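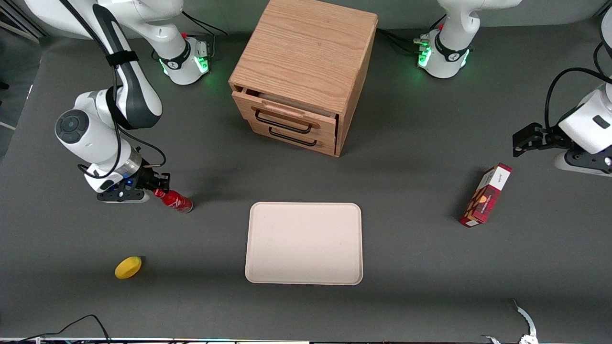
Evby students teach two arms to put the groceries away

The Evby robotics club meets after the last class and stays until the building closes at 7. This year it has one project, which the members call Gramar, and one goal: two robot arms that can sort a small set of household items without help from a person.

"Last year we built something that drove around," said the club president, a senior. "This year we wanted something that stays on a table and has to be careful."

The club records each task by guiding the arms by hand. By the end of January it had 704 recordings. Of those, 69 were thrown out, most of them because an item slipped or a camera stopped saving.

"The lemon is easy to see and annoying to hold," the president said. "A can is fine if you come at it from the side. Boxes depend on which way they're turned."

The drawers came later. A junior who writes most of the code said the club spent its first month on the tray alone.

"You pull a drawer too hard and the whole cabinet moves," she said. "We lost two weeks to that. Now one arm works the handle and the other waits."

The team will enter the regional contest in Drindurano, where every school gets 100 attempts and the judges choose the layout of the table. Last year's winner was a team from Rocha.

Asked what score the club expects, the president would not give one. The junior said 80 would make her happy.

The club's adviser, who teaches physics, said he mostly orders parts and unlocks the door. "They argue about gripper speed for an hour and then they test it," he said. "I stay out of it."

New members can join through the end of the term. No coding experience is required.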